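Making Stock at Home: Your Questions

Do I have to roast the bones first?
No, but I do. Half an hour in a hot oven and you get a much deeper flavour. Raw bones give you a paler stock – lovely for risotto!

Lid on or off?
On for the first 3 hours, then off if I want it stronger (my mum says I'm fussy).
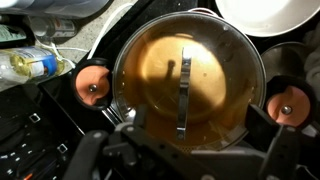 By Merike Bite | June 2018

Can I add salt?
I leave it out until I'm cooking with the stock. I once salted a big batch in February, boiled it down and had to bin the lot.

How long does it keep?
Three days in the fridge, and months in the freezer. I use old yoghurt tubs – just leave a bit of room at the top.

Which veg should I avoid?
Cabbage and sprouts. The smell hangs about for ages!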